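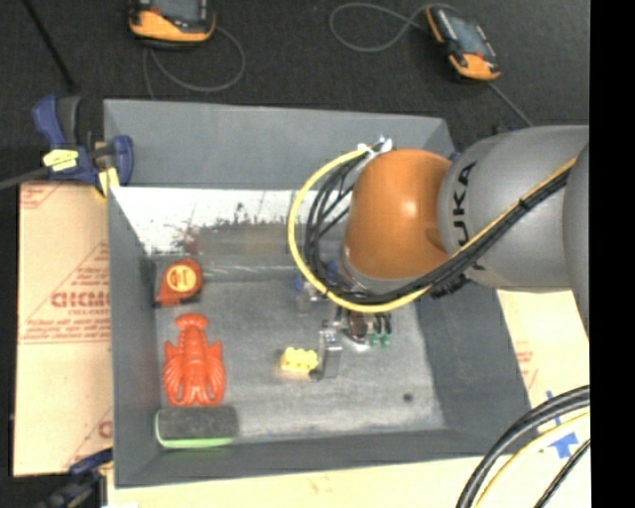 I had been promising myself a trip out to the Halliday building for the better part of a year, and when Morven Crichton wrote to say that they were opening the doors on a Tuesday evening in November, I put it on the calendar before I had even finished reading her note. I should say up front that I am a retired shop teacher with no head for software, so anyone hoping for equations will have to look elsewhere. What I can offer is what it was like to stand there for two hours with a paper cup of coffee and watch people teach a robot to pick things up.

The group is called Hirholm, and they have the long room at the back, past the loading dock and the bicycle racks. We were let in ten at a time, which meant a bit of a wait in the corridor, but there were cookies and I got talking to a very nice couple who had driven over from Gollent with their grandson. He wanted to know if the robot could play chess. (It can't, or at least this one doesn't.)

Morven gave us a short welcome and then handed us over to Xuân Đoàn, who runs the collecting side of things and is the kind of person who answers the question you asked and then the one you should have asked. The project is called Tillamico. The idea, as I understood it, is that you don't write the robot a set of instructions for every object in the world. You let it try, over and over, and you save each try along with what the camera saw and how it came out. When you have enough of those, the learning program goes through them and starts to get a feel for where to put its fingers.

So the work at hand is a gray metal-floored bin, an arm, and a lot of odds and ends. The arm is a KUKA with a big orange joint cover, and it is a good deal larger than I had pictured from Morven's letters! It reaches in over the side of the bin with its yellow and black cables looped around it, and when you stand close you find yourself leaning back a little. The floor of the bin is scuffed, and I liked seeing that, the way I always liked a workbench with some history on it.

What went into the bin charmed me most of all. There was a tape measure, a block-shaped eraser or brush, a bit like the ones we used to clap out behind the school, a little yellow toy building block, and a bright red-orange plastic lobster with its claws spread. The grandson was beside himself over the lobster. I asked Xuân how they choose, and the answer was that they want a mix of shapes, so that the program doesn't get too comfortable. A block has nice flat sides to pinch. A lobster has a tail and claws and a body in segments, and there are a great many ways to take hold of one badly. The collection stands at 262 objects now, kept in tubs along the back wall, and they swap them in and out through the day.

I also asked what they do with the tries that fail, thinking they must throw them away. They keep every one. Xuân said a missed grab is as useful to them as a good one, provided it gets marked correctly, and that most of the arguments in the group are over the marking. Does it count if the thing is lifted and then slips? What if the gripper comes up with two things at once? I taught for a long time and had just that sort of argument over grading, so I felt right at home.

The bin itself is held with blue and black bar clamps, and I will admit I spent longer looking at those than a visitor probably ought to. I have a pair very like them in my garage.

If you are thinking of going, the next evening is planned for spring, and Morven keeps the list. Wear comfortable shoes, as there are only 2 chairs and the grandparents had them. Parking is free after five on the dock side, and the door by the bicycle racks sticks, so give it a good pull.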